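How a Newspaper Protects Its Sources

An explainer for readers aged 9 to 12
By Mared Rowlands
20 January 2019

A source is a person who gives information to a journalist. Some sources are happy to have their names printed. Others could lose their job, or be put in danger, if people knew they had spoken. When a journalist agrees not to name someone, that person is called a confidential source. "Confidential" means kept private.

This explainer sets out how the agreement works, what can go wrong, and what the law says about it.

What a source does

Journalists cannot be everywhere. To find out what happens inside a factory, a hospital or a government office, they need to talk to people who work there. A source may answer questions, explain how a rule is meant to work, or hand over papers.

Suppose a town called Nutavstead has a water company called Jarman. The company tests the water every day and writes down the results. One worker sees that bad results are being left out of the public report. The worker tells a reporter at the local paper, the Wilden. The worker is now a source. Because the worker is reporting something wrong from inside the place where it happened, the worker is also a whistleblower.
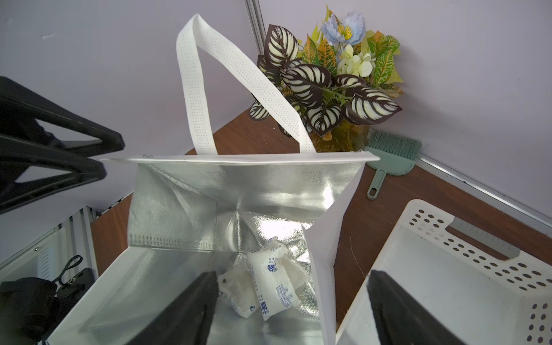 The agreement between a reporter and a source is usually made before any information is shared. Both sides should say the terms out loud, so that neither is guessing. A reporter then has to think about objects as well as words. Papers and memory sticks must be carried from one place to another, and an ordinary bag is often used. A shopping tote with a silver foil lining keeps food cold, but it has an open top and no lock, so a careful reporter would not leave documents in one on a train seat. Foil is sometimes said to block phone signals. A bag made for groceries has not been tested for that and should not be relied on.

Words that journalists use

On the record: the reporter may print what was said and give the speaker's name.

On background: the reporter may print what was said, but may describe the speaker only in a general way, such as "a worker at the company".

Off the record: the reporter may not print what was said. It may still help the reporter know where to look next.

These words do not mean exactly the same thing in every newsroom. That is why the terms should be explained each time.

How a source can be found out

A name is one piece of identifying information. There are many others. If only two people went to a meeting and the newspaper describes what was said there, the source is easy to guess. The same is true if a story mentions an unusual job or a favourite phrase.

Computers add to the problem. A digital photo or file can carry metadata, a word for information about the file itself. Metadata may show when a file was made and which device made it. Some printers also add tiny dots to each page — too pale to notice — that record the time of printing. A newspaper may retype a document before publishing it, so that marks on the original are not passed on.
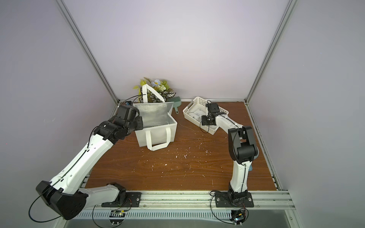
What the law says

Laws that protect journalists' sources are called shield laws. Some countries have strong ones, some have weak ones and some have none. Even a strong shield law usually has limits. A judge may be able to order a reporter to name a source if the judge decides there is a very serious reason.

A reporter who refuses may be fined or sent to jail. Reporters in several countries have gone to jail and kept the promise anyway.

Does a secret source tell the truth?

Not always. A source can make a mistake, or may want to harm a rival. Readers cannot judge this for themselves when there is no name, so the newspaper has to do the checking. Editors normally ask three questions. Does the source really know this first-hand? Can a second person or a document confirm it? Is there a good reason for keeping the name private?

If the answers are poor, the story should wait.
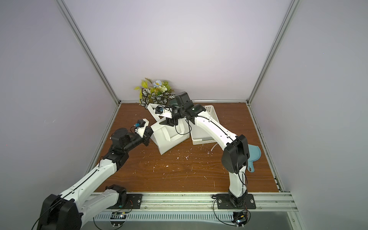
Reading time: 4 minutes

Key words

Confidential: kept private.
Editor: the person who decides what a newspaper prints.
Metadata: information about a file, such as the date it was made.
Shield law: a law that protects a journalist's right not to name a source.
Whistleblower: a person who reports wrongdoing from inside an organisation.

Something to try

Write a report of 53 words on an event at your school. Include something a classmate told you, but leave out the name. Give it to another classmate and ask who the source was. If they can tell, find the detail that gave it away and rewrite that sentence.

Checked for accuracy by Khải Đồng. Next in this series: What Is Censorship?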